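ok so a few of you asked what it's like at work since the robot started, and I have a long bus ride, so. thread.

I work at Dukell. We run the break rooms and little kitchens for other people's offices. Restocking, wiping down, tossing the yogurt from last summer. I've been on the Prenitz building for 4 years and I know every fridge in there by the noise it makes.

Back in the winter the company signed up with Indstead for a robot. Two arms, two hands with real fingers. It got the fridge job first: take the drinks out, put the drinks in, close the door. That was the part of my shift I could do half asleep with a podcast on, so yeah, I had feelings about it.

First thing that changed was bottles. We used to just cram them in wherever. Now there's a whole rule about which ones go on the table and which ones go in the pull-out drawer, and caps have to be on all the way. My coworkers and I used to argue about whose turn it was to drive. Now we argue about caps!! 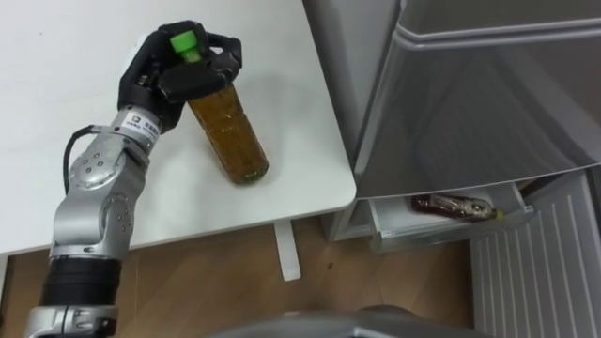 Second thing is the pace. It's slow. I can do a full restock in 10 minutes and it takes a lot longer than that, and for the first week I stood there with my hands twitching because I wanted to grab stuff from it so bad. You're not supposed to. You're supposed to let it finish, write down what it did, and go do something else. I'm terrible at all three.

The "something else" is where it gets interesting though. I used to be in and out of a floor without talking to anyone. Now I've got time, so I'm the one who goes around asking people what they want stocked. Found out an entire department has hated the iced tea for years and just never said so. (the tea is gone now. you're welcome, third floor)

Less fun: the paperwork. Every run gets a number and a little form. We passed run 1877 this month and I would guess I typed up half of those with one thumb. When I took this job there was one clipboard, and it was mostly for drawing on.

Also doors. I never once thought about how I open a fridge. Then I got asked to write it down for the training notes and I sat there for an hour like... you put your hand on the edge? and pull? How hard? I don't know, fridge hard! They wanted it in steps. I gave them steps. One of my steps was "hip" and it got sent back.
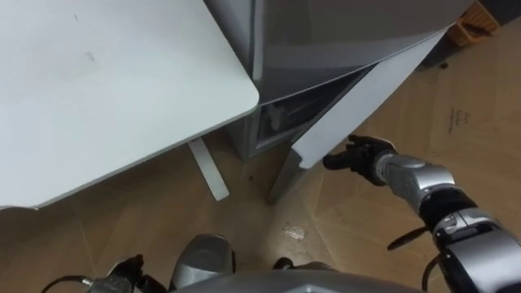 Right hand on the edge of the cabinet door. Prenitz building, April.

About hours, because that's what everyone really DMs me about. Mine are the same. We were a crew of 3 on this building and we're still 3, but when someone moved over to the Prothero contract in the fall we all wondered if they'd be replaced, and they were, and I'll admit I was surprised. What happens when the contract comes up again I couldn't tell you. I've asked. I got "we'll keep you posted," so I keep asking.

The pay bump for the extra training was small, but it did show up. If your place is getting one of these, ask about that before it arrives, get it in writing, and ask who's doing the forms.

My back likes the new setup, by the way. All that crouching to get at the bottom shelf adds up and I'm doing way less of it. My knees send their regards too.

ok this is my stop. will answer questions tonight, unless they're about the iced tea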